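Short-Stay Packing and Unpacking
Course notes, session 2
Notes by Ibrahim Ezeani

Hi again everybody. I've typed these up a bit more fully than last time, as a few of you told me the slides didn't make much sense once you got home (fair enough, I wrote them on the train). Bring them to the practical in June if you can, and scribble on them all you like.

What we covered

Last session was all about choosing the bag. We compared the Husteck holdall with the cheap soft one I've been hauling around for years, and I know most of you liked the Husteck better. It's a lovely bag! But a soft bag with a wide mouth is what a lot of people own, so that's what we're working with for the rest of the course. It sags, it has no compartments, and everything slides to the middle. You'll get used to it.

Loading a soft bag

Put it on the floor. I used to pack on the bed and I'd lose half my socks down the side, plus my back complained. Open the mouth right out before anything goes in, and fold the rim back on itself if the fabric will let you.

Flat, stiff things go down the sides. Clothes and cloths fill the middle, and you can be pretty rough with those. Anything you'll want on the way (snacks, charger, a jumper if you're catching the early bus from Hundstead) goes in last. I keep my toiletries in a separate pouch, but the Sadeghi reading has a whole section arguing against pouches, so have a look and tell me what you reckon.

Unpacking

This is the part people skip. They get to the unit at Lustlow, pull out their pyjamas and live out of the bag until it's time to go home, and by then it's a bird's nest in there. I've done it plenty of times myself.

My way is to kneel down and use both hands. One goes for the soft stuff, and you grab a proper fistful, while the other gets hold of whatever firm thing is next to it. Lift them out together and you don't end up dragging a shirt out by its sleeve with a hairbrush tangled up in it. Make two piles on the floor, one to hang up and one to put away, and sort out the colour groups later if you're that way inclined.

Don't tip the bag upside down! I know it's quicker. I've also spent a long evening looking for an earring under a fridge.

Once you think it's empty, run your hand along the bottom seam and into the corners, then check the rim for wear before you fold it up. A frayed corner can go for ages if you catch it with a few stitches.
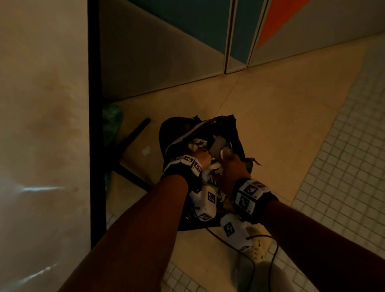 Before next time

Read the Sadeghi chapter, the first half will do. Pack a bag for two nights away, leave it overnight, then unpack it the two-handed way and jot down anything that got stuck or went missing. We'll swap notes at the start of class, and I'll bring the mending kit for anyone with a bag that needs it.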